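Ticket 174: fichas de producto de Trarby fuera del índice
Abierto por: Cadi Prydderch
Asignado a: Mitra Pakzad

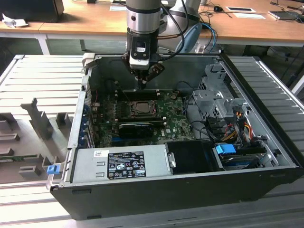

Síntomas
Tras la migración de marzo, Search Console marca 71 fichas como «Rastreada: actualmente sin indexar». Las categorías siguen bien.

Registro
09:30, Mitra: robots.txt limpio, sitemap correcto. ¡Sigo mirando!
10:15, Mitra: ¡lo tengo! La plantilla nueva saca el canonical hacia la portada en todas las fichas con variantes. Qué alegría dar con algo tan concreto.
11:40, Eifion Wogan: corregido en preproducción, ahora cada ficha apunta a sí misma. Probé 30 URL y todas bien.
12:05, Cadi: ¡genial, equipo! ¿Lo subimos hoy?
16:20, Eifion: en producción, caché purgada y sitemap reenviado.

Pendiente
Revisar la cobertura cuando Google vuelva a pasar. Delyth Prosser mira también los hreflang.

Estado: en observación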